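February, 14:20. Clanura server build, zone rework

Picked up from Ntombi Hlongwane's notes on the Hakness branch. Old starter zone still loads, but quest flags from the pre-rework version are not being cleared on login. A returning character with the ferry quest half done lands on the new dock with no ferryman and no way to abandon the entry.

Ran the migration script against the test copy. 3514 characters in the table, 374 flagged as stuck. Script cleared 100 and then stopped without an error. Batch limit was hard-coded in the Tedesco import tool. Moved it to the config file, restored the table from backup, reran. All 374 cleared.

Side effect: reputation with the Skurex faction reset to neutral on every character touched. Cause is in the cleanup routine, which drops the whole faction row when the quest row goes. Split the two deletes. Needs a second pass on a fresh copy before it goes anywhere near live.

Load time into the new zone: some 1464 ms on the old test machine, cold cache. Warm cache not measured. Ntombi wants the old inn geometry left in for players coming back after a long break. No objection, but the collision mesh has a hole behind the stairs and I fell through it twice.

Open:
- stuck ferry quest on alts created during the first beta
- mount speed wrong on the dock ramp, uphill only
- old map tiles still show at max zoom
- nested bowls, pink on top of orange, green cloth under them

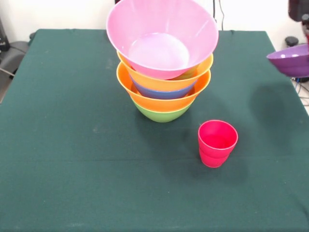

Next session

Fresh copy, split delete, check Skurex reputation before and after. Then collision mesh. Leave the map tiles to Ntombi, she has the source files.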